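Unit 7: Clearing a Shared Desk

Read this before the practical. Bring your own notes on the Skorkov office layout from last time.

A shared desk is one that no single person is assigned to. People sit down, work for an hour or two and move on, and what they leave behind becomes the next person's problem. In this unit we sort what is on the surface into three groups: papers and folders, drinks, and devices with their cables.

Start with the papers. A folder lying flat takes up more room than anything else on most desks, and it hides whatever is under it. Pick it up, check underneath, and stand it in the rack.

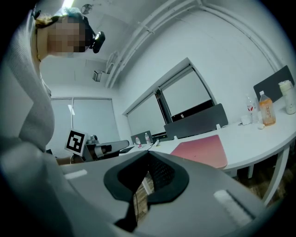
Drinks come next. Bottles and thermoses go together at one end, well away from the folders, with the caps on. Do not throw out a bottle that still has something in it until you have asked. The Monti survey in your reader covers 29 desks, and drinks were the most common item left overnight.

Devices are last. Move a tablet in from the edge before you touch its neighbors. Follow each power cable from the plug to the end before you pull on it — a cable that runs over the front of a desk can catch on a chair. Curved desks need extra care, as the chair back often sits close to the rim. Sticky notes stay where they are unless they are dated and old.
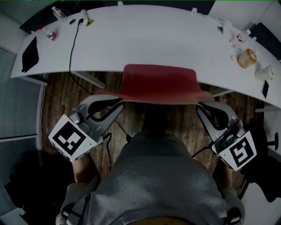
Benjie Agbayani disagreed with the order when we covered this in July, and said he would do the cables first, as they are the only things on a desk that can trip someone. Either order is accepted in the practical if you can explain it.

For next time: read the Firnach chapter, section 2.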